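Hulovix open day: I went for the robots and came home with a rule book

So I finally made it to the Hulovix open day on 19th August, after missing the one in June, and I have pages of notes. I was expecting flashy demos and free pens. There were pens! But most of my afternoon went to rules, and I had a great time, which tells you what kind of person I am.

The place is out past the Hovbridge rail yard, in an old print works. Sign-in took forever (104 visitors on the list, one tablet) and then they split us up. My group got Joyce Masanja, who runs safety for the whole lab and walks very fast. First stop was a wall with the lab rules on it, one big sheet, and she made us read it before she'd open the next door. I copied down the ones I liked:

Hands stay off the table while the arm has power.
Whoever starts a run stays with it until it ends.
If you moved the base, you redo the reach check.
Write down the stop, even if you think you caused it.

That last one got the most questions. They log every stop, big or small, and they had 293 in the book for the year so far. A man behind me said that sounded like a lot. Joyce said she'd worry more about a lab with two. She wants people hitting the button early and often, and if there's a telling-off every time, they quit hitting it. I've worked in warehouses where it went exactly that way, so I was nodding like crazy.

Then we got to the table-top cells, which was my favorite part. Edgars Zariņš looks after those, and he talked us through how a table gets set up before anyone runs a task. Small arms like these look so harmless that people get sloppy around them, he said, and his written procedure is the same length as the one for the big palletizer downstairs. Cables get checked through the arm's whole reach, and the speed limit gets read out loud by one person and confirmed by another.

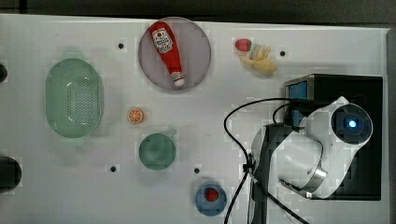 He's also fussy about objects, and I loved this bit. Every item on a table has to be on the task sheet, toy fruit included, and if you swap a bowl for a different bowl you write it down. Otherwise you compare two weeks of results and have no idea why they don't match. Somebody asked if that wasn't overkill for a play kitchen set. Edgars just held up the sheet, with item codes running up to 536, and moved on.

The Illa room was closed for wiring, sadly, and I skipped the talk by the Rostami people to get coffee (weak, but hot). On the way out I asked Joyce if I could get a copy of the wall sheet. She emailed it to me that evening, and I've already taped it up next to the saw in my garage.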